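Intro to Stockroom Practice, Notes for Week 7
23 Mar 2024 | by Umut Sezer

Okay, picking up where we ran out of time. We were on reorder points, and a few of you looked a little lost when I started scribbling on the board, so let me try it again more slowly.

A reorder point is the stock level that tells you to place the next order. You need to know how much you use per day and how long the supplier takes to deliver. Multiply them, add a bit of safety stock, done! Say our shop sells 7 bottles of syrup a day and the supplier (call it Heitmann, as in the worksheet) takes 3 days. That's 21 bottles to cover the wait. I like two extra days of cover on top, so 14 more, and we reorder at 35.

People always ask me why two days and why not five. Well, the more you keep, the more money sits on the shelf, and syrup goes out of date. My first job was at Akard, a little grocery wholesaler, and my boss there kept so much safety stock that we were throwing out mustard every November. I still can't look at mustard.

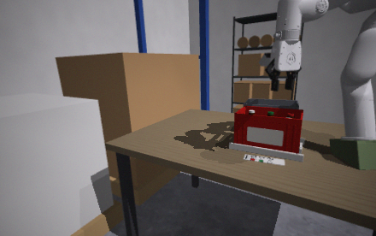
Now, the other half of this is rotation. First in, first out, you know the phrase. Put new stock behind the old stock, every single time, even when the truck is late and you want to go home. If you sell by date (baby food, dairy, yeast) then go by the date on the pack and forget when it came in, because suppliers do send you older batches after newer ones. Zolcombe did it to us twice in one month.

For next time, read the chapter on cycle counts and do problems 2 and 3 on the worksheet. Problem 3 has a typo: annual demand should be 118 cases. Please show your working, I can't give part marks for a lonely number!

Filed under: Course Notes, Inventory Basics

Comments

Rogelio Estrella: Does the safety stock stay the same if the delivery time changes halfway through the year?

Umut Sezer: Mine would, it's just two days of sales. The 21 is the bit that moves. Good one for class, bring it up.

jaka_m: got 35 as well, finally. is the worksheet due before the break or after?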